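The cable is also a safety part

In July our cleaning robot at Skirenska stopped with its arm over a sink. A cable had caught on a door handle, and the arm pulled for more than 2 seconds before the fault code 1232 came. No person was hurt. The report called it a small event, and I do not agree.

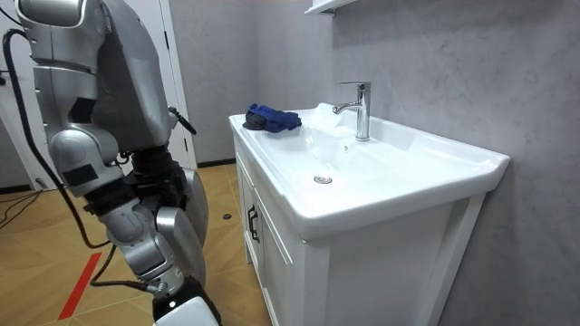 The arm beside the bathroom vanity, with its outside cable.

My colleague Valbona Shehu says a cover will cost us 300 euros and make the elbow slow. I accept this. A loop of cable in a narrow bathroom can catch on any handle, and next time a person may stand there. We test the software every night. I ask that we check the cables with the same care.

Morenike Okoro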